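Red patterned cotton bleeding dye in the wash – can it be fixed before I cut it?

Posted in: Textiles and Laundry
Tags: dye bleed, cotton, prewashing, quilt backing

Aldana Retamal
I have a length of red woven cotton with a multicoloured design, bought as a remnant with no care label. I want to use it as one side of a reversible table cover. The other side will be plain cream cotton, so any loose dye is going to show.

I cut a small square from the corner and left it in a glass of warm water for 20 minutes. The water went clearly pink. A second square in cold water gave a fainter tint. I then ironed the damp square against a piece of white sheeting and it left a mark.

What I have to hand is a packet of colour catcher sheets, white vinegar, table salt and an ordinary non-bio liquid. The washing machine is a front loader and the lowest setting is 20 degrees. I have read that vinegar and salt set the dye, and also that they do nothing. Which is it? And is there a point at which I should give up and use the fabric for something that never needs washing?

3 replies

Segundo Muñoz
Salt and vinegar, one cup of each, overnight in a bucket. My mother did all our curtains that way. Rinse and hang out of the sun. Never had a problem with red.

Oriana Escobar
Vinegar and salt will not set the dye in a finished cotton. Salt is used during dyeing to push dye out of the bath and on to the fibre, and acid is used with wool, silk and nylon. Neither forms a bond between cotton and a dye that is already sitting loose in the cloth. If an overnight soak seems to work, the likely reason is that some of the loose dye has come out into the bucket and been poured away.

There are two cases to separate.

Case one: the dye is fixed but the surplus was not washed off at the mill. Common with reactive reds. The surplus comes out in hot water and then the bleeding stops.

Case two: the dye was never well fixed (direct dyes, some hand prints). It goes on bleeding at a slowly falling rate and never quite stops.

Your test squares cannot tell you which you have, as each was only soaked once. Take one square and put it through five changes of hot water in a white mug. If the fifth is clear, it is case one. If the fifth is as pink as the second, it is case two.

For case one I would proceed as follows.

1. Zigzag or overlock both cut ends. A woven cotton frays badly in hot water and you will lose width from the tangle of threads.

2. Shake the cloth out and look it over on both sides in daylight. Folds hide old fade lines, and a gathered heap like the one below can look even in colour when it is not. 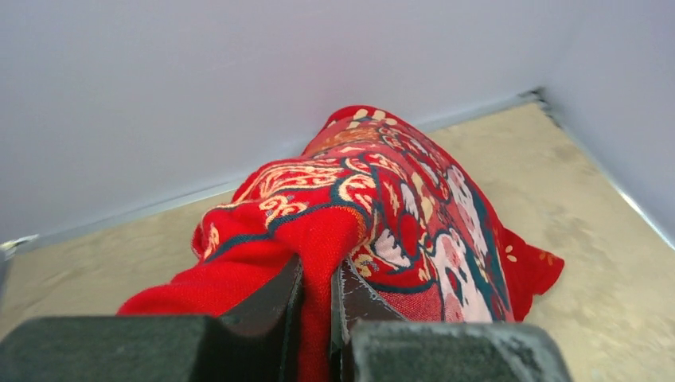

3. Fill the bath or a large tub with the hottest water the tap gives. Use plenty: the aim is to keep the loose dye too dilute to settle on the pale parts of the design. A cramped bucket is the worst choice.

4. Add a little detergent, submerge the cloth fully and move it about every few minutes. Do not leave it lying folded in coloured water.

5. Drain and repeat until the water stays clear. Then run a machine wash with one catcher sheet and nothing else in the drum.

6. Dry flat or over a wide rail straight away – damp cloth folded on itself is where most transfer happens.

Hot water will shrink it, so do this before cutting, and treat the cream side at the same temperature. Otherwise the cover will pucker at the seams after its first wash.

For case two you can buy a cationic dye fixative for cotton. It holds loose direct dye reasonably well but may shift the shade slightly and reduce light fastness. Test it on a square first. I would still not sew that cloth to cream.

Nelu Barbu
Agree with Oriana on the mug test. Two additions.

Catcher sheets pick up dye that is already in the water. They do not stop it leaving the cloth, so a pink sheet tells you there is still a bleed and a white one tells you very little if the wash was cool.

Your iron test is a separate matter. Colour coming off under heat and pressure on damp cloth can happen even when the rinse water is nearly clear. Repeat it at the end, with white sheeting, and also rub a dry white rag over the surface twenty times. If either one marks, back it with a dark red or brown in place of the cream.

Aldana Retamal
Did the mug test this afternoon. Third change was pale, fourth and fifth clear. Ends are zigzagged and I will do the bath tomorrow, cream piece in a separate tub. Thank you both. Segundo, I will keep the vinegar for the kettle.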